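Call for participants: working group on safe practice for table-top robot arms

The Kostberg Institute in Irnberg is looking for people who will help us to write a short guide of good practice for small robot arms on laboratory tables. We start in July and meet online every second week.

You can apply if you work with an arm yourself, as operator, technician or student. A degree is not necessary. We especially want to hear from people who had to write their own rules for cable routing, gripper speed or who may stand near the table - also if these rules are only one page.

You will read the present draft (74 pages, it should become shorter), try the checklist at your own workplace and send us written comments. Each participant receives 800 euros after the final comments. Travel is not required.

Please send one page about your work, in English or German, to Knut Pfeiffer, Toketti project office. Applications are open until 2021-03-31. We answer everyone, but please allow us two weeks.

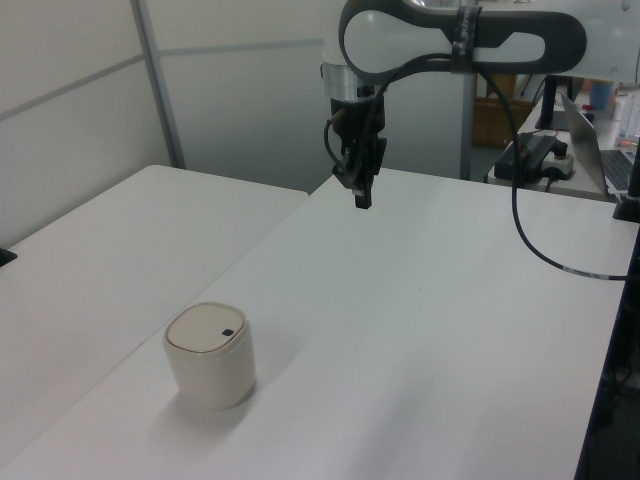

Robot arm with parallel gripper at a table workplace.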